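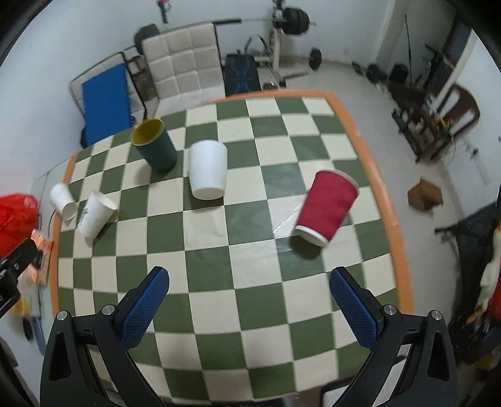

Fig. 14. Paper cups on the checked tablecloth before clearing.

5.3 Clearing the drinks table

The refreshment table at Demcombe stands in the same room as the weights, so clear it before the next session starts.

1. Pick up any cups lying on their sides first. Hold them level until you have looked inside.

2. Tip leftover drink into the bucket, then stack the cups by size. Ribbed cups do not nest with smooth ones - keep them in a separate stack.

3. Put used cups in the waste sack. Unused cups go back in their sleeve, no more than 20 to a sleeve.

4. Lift off any plastic sheet and wipe it on both sides.

5. Fold the tablecloth towards the middle, carry it outside and shake it out.

6. Wipe the table top and leave it bare for 34 minutes before putting the cloth back.

Note: Grindance cleaner is supplied as a concentrate. Add 300 ml of water to each capful.

Caution: Do not rest cups on the bench pads or the weight rack. Mop up spills on the floor at once, and keep the space next to the dumbbells clear.

Spare cups and cloths are listed in section 6 - order them through Hollden.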